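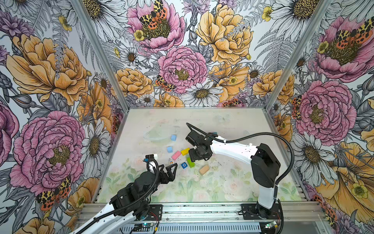 Fig. 1. The two arms on the shared front rail, with the toy blocks between them.

Projects > Student Reports > Robotics > Gripper and Camera Trial

Print this page | E-mail this page

Comparing Two Arms and Two Camera Views for Block Stacking
Agustina Navarrete
4/9/21

The question for this project was whether the left and right arms on our bench could be used interchangeably for a simple stacking job, and whether the operator does better with the fixed camera or the wrist camera. Both arms carry a black parallel gripper and are bolted to one aluminum rail. I ran both from the Darano controller and left its speed setting alone the whole time.

The task was to put two small cubes side by side on the green block and let go without knocking anything over. Each arm got 100 attempts, half with each camera view. An attempt counted as a failure if a cube fell, if the green block was pushed off its start position, or if the operator gave up. Salinas, the logging program, saved the joint positions and the time for each attempt.

The left arm had 23 failures and the right arm had 2. I did not expect a gap that large. Most of the left arm failures came at the release. The fingers opened unevenly and one of them dragged the cube sideways.
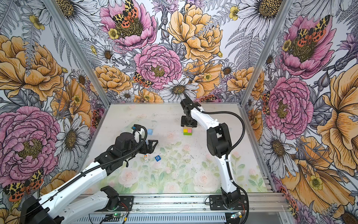
I first thought the cable was to blame, as it loops over the wrist and could pull on it at full reach. Moving the block start position closer to the left base made no difference that I could measure, so I ruled that out. Swapping the Fodudden finger set from one arm to the other moved the problem with it. The uneven release followed the fingers – the arm itself was fine.

Before the swap I also checked the homing routine on both controllers channels and reran it twice. The readings matched the values in the setup notes from May of the year before.

The camera comparison was less clear. With the fixed view, operators found the blocks faster and rarely lost track of the other arm. Judging height was hard, and people often stopped above the stack and came down in small steps. With the wrist view they lined up the fingers better but lost time searching, because the stack can sit at the very top of the picture or leave it completely.
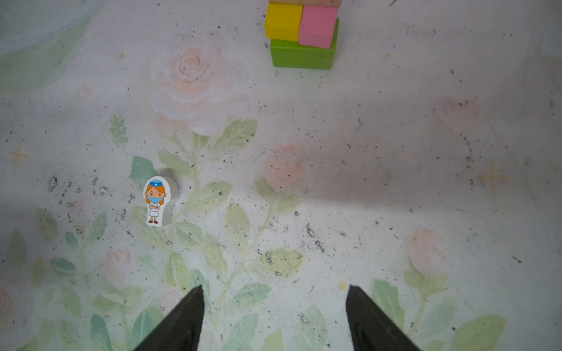

Nolmont Robotics Club – Manipulation Team

Shadow is a second problem with the wrist view. One side of the work surface can be a good deal darker than the other, and the printed roses and leaves turn grayer there. Our color threshold for finding blocks was set in even light and had to be widened. The dark specks on the surface did not bother the operators, but the detector marked a few of them as objects until I set a minimum size.

For the next round I would keep the fixed view as the main one and bring up the wrist view only for the last part of the approach. The Fodudden fingers should be measured against a new set before anyone uses them for timed runs. I would also like to repeat the test with the small standing figurine, which has a thick base and a rounded outline and should be harder to grip squarely than a cube.

The Salinas logs are in the team folder under the report title.

Contact | Copyright Nolmont Robotics Club | Back to top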